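Home Explore Threads Log in

Trinidad Prieto
27/04/2026

1/ Finally painting the box room! Been putting it off since October, when we moved to Cerketcombe and I swore it'd take a weekend.

2/ Everyone says go white in a small room. I've had white for years and I'm sick of it – I want a proper colour I can shut the door on.

3/ Teal is winning. Blue-green with a bit of orange nearby makes me stupidly happy.

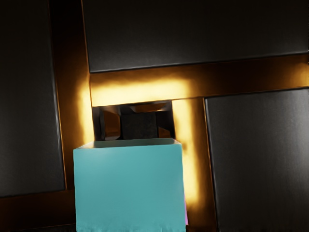 4/ Damir wants grey. Damir always wants grey (love him, but no).

5/ Spent £159 on paint and rollers, then found 2 full tins of primer under the stairs. Typical me!

6/ First coat tonight if the filler's dry. Any tips for doing behind a radiator without taking it off? My arm doesn't fit – I've tried.

More from Trinidad
Moving with too many books
Which curtains for a north-facing room?
The great skirting board row

Contact | Help | Back to top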